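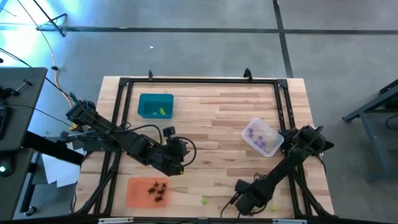 Womotside, 2024-08-14. Mutham Robotics is inviting families, shopkeepers and anyone who has ever stepped on a toy in the dark to come and see how far its tidying project has got, and how far it still has to go. The job looks like child's play: small toys sorted by kind, with the spiders on an orange tray, the green ones in a teal bin and the purple ones in a clear container. For a pair of robot arms it's a proper day's work, and a couple of little green toys on the bare wood are just the sort of thing that can hold everything up.

“People ask me when they can have one at home, and I do love being asked,” said project lead Oskari Kinnunen. “My answer is not yet, I'm afraid. We've run 1,197 practice sorts since April, and a four-year-old in the right mood would still beat us.”

The open day will be held at Trevley Hall, with room for 300 visitors. Entry is free and kids are very welcome.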